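Tubs, wrappers and the long table

13 February 2026

Quick one, kettle's on. Been meaning to write up the wrapper sorting for ages and kept putting it off.

Background for anyone new - I save paper wrappers. Sweets, soap, tea, the lot. They get used for collage and for lining the little boxes I sell through Dhillon in October. Last year I had 300 of them in one carrier bag and it was a mess. Creased, torn, half of them stuck together. Never again.

So now it's clear tubs. Round ones, no lids, see-through so I don't have to tip everything out to find a bit of green. Cost me next to nothing and they stack, sort of.

Green ones this time. Two wrappers still out on the table, the rest in the tubs.
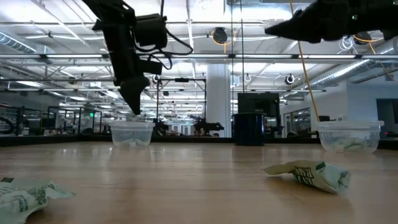

What goes where

Scraps in one tub, bigger crumpled stuff in the other. That's the whole system. Anything with nice lettering I leave out to flatten, becuase the print is the bit people like.

Flattening: under a heavy book, 2 nights. Don't iron them. I tried it once with an Ilevari soap wrapper and the ink went everywhere, and I still have the mark on the ironing board cover.

Still to do

Blues. Then the browns, which are dull but useful. Need more tubs really, and a better label pen, the last one dried up.

Right, tea. Will put up the finished boxes when theyre done.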